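Skelto Users Forum > Methods and Results > Handheld demonstrations vs. teleoperation: transfer results for the hanging task

Started by zyin_skalilen, 4th September

The manipulation group at Skalilen has completed the first comparison under the Skelto protocol, and I have been asked to post the results to this board ahead of the written report. Comments received before the October release will be considered for the final version.

The question was a narrow one. Given the same operator hours, does a policy trained on demonstrations from a handheld gripper perform as well on the arm as a policy trained on teleoperated demonstrations? Operators each worked in both conditions, and the order was switched from one operator to the next. After filtering, the handheld set contained 496 demonstrations and the teleoperated set contained 240. The difference in size is a result of the method, as the hours were held equal and the handheld condition is faster per attempt.

The task was to pick up a piece of fabric and hang it on a stand. Success was scored by a reviewer who did not know which policy was running. A trial counted only if the fabric stayed in place after the fingers had opened and withdrawn.

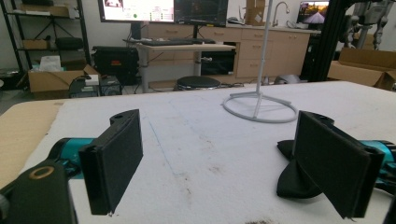
The policy trained on handheld data completed the task more often than the teleoperated policy when both were given all of their data. When the handheld set was cut down at random to 240 demonstrations, the advantage disappeared and the teleoperated policy was slightly ahead. We read this as evidence that the benefit comes mainly from volume. The quality of a single handheld demonstration does not appear to be higher.

Zhiqiang Yin
Skalilen

----

Reply from hotusside_lab

Thank you for making these results available. We have one concern about the main comparison. Filtering was applied to both sets, but your post does not state the rejection rate for each. In our own work at Hotusside, handheld recordings were rejected much more often, mostly where position tracking was lost during fast wrist turns. If those attempts are left out of the operator hours, the comparison favors the handheld condition.

Please confirm whether the hours include rejected attempts.

----

Reply from zyin_skalilen

They do. The clock ran from the start of each session to its end, including rejected attempts, resets and short breaks. Calibration was not included in either condition. The rejection rates will be given in an appendix to the report.

----

Reply from V_Lakatos

I would like to record a disagreement with the interpretation, although I have no objection to the data.

Cutting the handheld set at random is not a neutral step. Operators working by hand tend to vary their approach more than they do through a teleoperation interface. A random sample of varied demonstrations leaves each strategy thinly covered, and a policy trained on it may do poorly for that reason alone. The finding that the advantage disappears at equal size therefore does not show that volume is the cause. It is equally consistent with the view that handheld data is more diverse and needs a larger set before that diversity becomes useful.

A second sampling scheme would help to separate the two explanations. I suggest grouping the demonstrations by grasp point and drawing the smaller set from the most common groups only.

Viktória Lakatos

----

Reply from hotusside_lab

We support the request for a second sampling scheme, but we do not agree that the two explanations are equally likely. With fabric, the grasp point says little about strategy, because the cloth settles differently on every reset. Grouping by the path of the gripper after the lift would be more informative – and the trajectories are presumably already stored.

----

Reply from fan_evaluation

May I ask how many evaluation trials were run per policy? The Fan guidelines ask for this figure whenever a success rate is compared, and it is missing from the first post.

----

Reply from zyin_skalilen

Each policy was evaluated in 14 blocks, with the fabric placed again by hand before every trial. The number of trials per block was fixed in advance, and the full table will be in the report. I accept that the word "slightly" in my first post should not be given much weight until the intervals are published.

On the sampling question, the trajectories are stored and both groupings can be run. We will train two further policies, one on each grouping, and post the outcome in this thread. The sentence about volume will be marked as provisional in the meantime.

----

Reply from V_Lakatos

That is acceptable to me. Please keep the same evaluation reviewer if at all possible, as a change of reviewer between rounds would be difficult to correct for later.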